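Talk notes: Kitchen storage for people who hate tidying
Tasden library, evening session, doors at 7

Slide 1. Hello, thanks for coming out in November! Ask who has a drawer they have to hold down with one hand to close. (Wait for hands. Put mine up too.)

Slide 2. The Sokier apartment. Tiny kitchen, 114 lids, 2 people. Tell the soup pot story, but keep it short this time!

Slide 3. Stacking vs. filing. This is my favorite part, so slow down. A stack makes you lift everything to reach the bottom one. A row lets you pull out the one you want, like a record from a crate. Works for baking sheets, cutting boards, even bags of frozen peas (I love this one, show the peas).

Slide 4. Dividers. Start with what's in the house: a dish rack, a magazine holder, a tension rod.

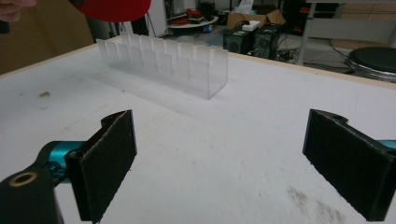 Measure the shelf before you buy anything, depth first. I skipped this in the Pruvost kitchen and drove back to the store 2 times.

Slide 5. Homework: one drawer, tonight, before bed. Then questions. Leave the Prirkus handouts by the door.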